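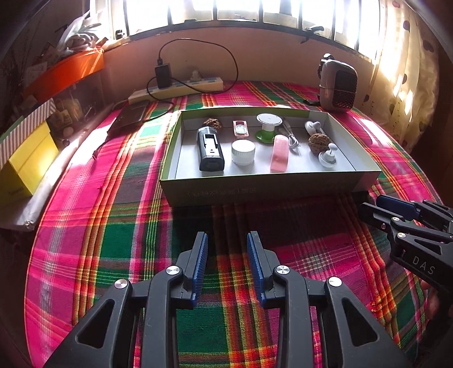

Tanko Lawal
Contributing reviewer, Bedroom and Bath

I wanted a loud bed. My last three covers were all some version of oatmeal, and by the end of February I was so tired of looking at oatmeal that I drove over to Lombardi in Stoltville on my lunch break and came home with the Murmont plaid in the brightest color they had. Hot pink, green, red, orange, yellow, all of it going on at once. It was $69 and I didn't even wait for a coupon, which is very unlike me!

I've had it for 3 months now, so this is a proper lived-with-it review and I can get picky.

Color first, because that's why anybody would buy this thing. It is bright. The photo on the store tag makes it look like a nice cheerful picnic blanket and in my room, with the morning sun on it, the pink pretty much takes over. I love it. My sister stood in the doorway and said "oh wow" in a voice I have chosen to take as a compliment. If you have patterned curtains already, think hard. My curtains are just cream with brown polka dots and my walls don't have much on them, and even so I moved a striped pillow out to the couch because the two of them were fighting.

It washes well, much better than I was ready for. I did it alone on cold the first time (a pink like that, I wasn't taking chances) and the water ran clear as far as I could tell. Since then I've gotten lazy and thrown it in with towels. The pink is still the pink. The yellow may be a tiny bit softer than it was, though I only think so when I hold it up next to the spare pillowcase that has never left the drawer.

Now the feel. It's on the thin side. As a summer layer that's great, and you can whip it over the bed in the morning with one arm while holding a coffee, but if you're hoping for weight and coziness you'll need a real blanket under it. It was a bit stiff and papery out of the package, too. That went away after the second wash.

My bed is half desk, half junk drawer, and I suspect I'm not alone. Phone chargers, parts of things, stuff I mean to deal with later. I keep a shallow box on there for the small bits, with walnuts in it and a coiled-up white charging cable and a suction hook I keep meaning to stick on the bathroom tile, and the power strip runs along the back. So I care a lot about whether a cover stays flat and put when I'm setting things down on it and sliding them around, and this one mostly does. The old oatmeal ones would bunch up under anything I pushed across them. The Murmont has a little bit of grip to it.

The other side of a busy plaid is that you lose things on it. A black phone you'll find right away. A pink hair tie is gone forever. I spent a good ten minutes one evening patting the bed for a red guitar pick that was right by my knee the whole time.

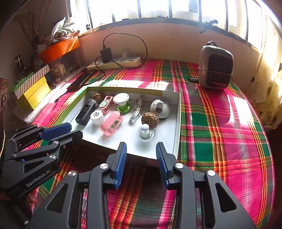
Crumbs disappear into it the same way, and I can't decide if that's a plus. Probably a plus. The cat (her name is Rodent, long story) sheds gray, and gray fur shows up worst on the yellow bits and hardly at all on the green. A lint roller gets it off in a couple of passes. She has also kneaded the same corner every night since it came home, and so far there are no pulled threads, so full marks to the weave there.

Things I'd change: the hem. On one long side the stitching wandered and I had a loose end about the length of my finger straight out of the package. I snipped it and it hasn't unraveled, but at this price I'd like a straight hem. The plaid also doesn't line up with the edge of my mattress however I tug it, so if a slightly crooked line bugs you, it's going to bug you every single morning. And the label is huge and scratchy and sewn right where your feet go. Cut it off on day one and save the washing instructions somewhere.

Sizing runs generous. Mine hangs down well past the mattress on both sides, and I bought the size that matches my bed, so don't go up one just to be safe.

I had a look at the store's page before writing this and there were 269 reviews, a lot of them complaining that the colors were too much. I mean, it's a hot pink plaid. There is a quieter blue and white version at Lombardi if that's more your speed, same price, and it felt the same to me in the store.

Would I buy it again? Yes, and I'm thinking of getting a second one for the guest room, if my sister doesn't talk me out of it. Four out of five, with the missing point going to that hem and the label.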